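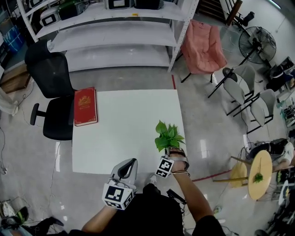
Giltside is opening a swap room in Allorby this June, and I get to be the one telling you about it, which makes me very happy because I've been pestering everyone for it for ages. The idea is simple: bring in the household things you've stopped using, take home something you will use. We start at a plain white table, one or two things at a time, so a red hardcover with gold lettering and a green potted plant with heart-shaped leaves can both get a proper look before they go anywhere near a shelf. I'm a soft touch for plants (my kitchen windowsill is full, please don't tempt me), but I promise I'll hand them over.

The room is upstairs at the old Groltwood showroom and gives us 520 square feet to play with. That sounded enormous when I signed for it and a good deal smaller once people began offering us their spare chairs! So we've set a limit for the opening weeks. Each household can bring up to 6 items per visit and take the same number away. Books count as one item per stack if you can carry the stack in one hand. Yes, large hands have an advantage, and no, I'm not measuring.

What we'd love to see: books for any age, houseplants in pots, lamps, baskets, picture frames, mixing bowls, board games with most of their pieces. Small furniture is fine if you can get it up the stairs by yourself or with a friend. What we can't take: mattresses, car seats, medicine, open paint, or anything that needs gas. If you're not sure, send a note first and I'll give you a straight answer.

A word on plants, as I get asked about them more than everything else put together. Please check under the leaves for bugs, put the pot in a saucer or a bag for the trip, and stick a label in the soil with the name if you know it. If you don't know it, write down how often you water it. That's more use to the next person anyway.

Mac Giolla, the bookbinders down the street, have offered to look over worn hardcovers for us. They'll glue a loose spine or tidy a torn hinge for free on up to 33 books in the first month, and I've already got a cookbook in the pile that badly needs it. Ask at the table if you'd like yours to go over to them.

Doors open at 10 in the morning and close at 2 in the afternoon. There's no charge and no membership, and you don't have to bring something to come in and look around. Sign-up for drop-off times is at the Giltside front desk, and questions about the swap room, large items or press visits can be left there too, marked for the swap room. I read them all, usually with my lunch.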